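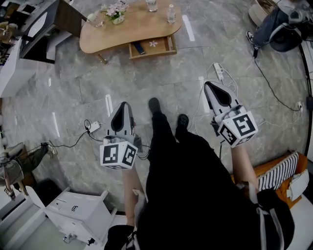 Furnishing update: coffee tables in the shared lounges

Residents of Hotdale House are advised that the review of lounge furniture has now reached the coffee tables. The kidney-shaped table in light wood has been placed on the grey marble-patterned floor of the ground-floor lounge, where it will remain until June. It has a drawer at the front for small items, and the top has room for a vase of flowers, a glass and a bottle of water.

Residents are asked to observe the following:

Drawers should be emptied at the end of each evening and closed after use. Items found in them will be kept at reception for 7 days.

Vases may stay on the tabletop. Drinking glasses should be returned to the kitchen.

Extension leads and chargers should be kept clear of the walkways between the seats.

Comments on the height of the table and the size of the drawer are welcome and should be sent in writing to Anastasia Kontogiannis, Residents' Office, Room 136. A decision on tables for the Illeck and Triantafyllou wings will be announced in the next newsletter.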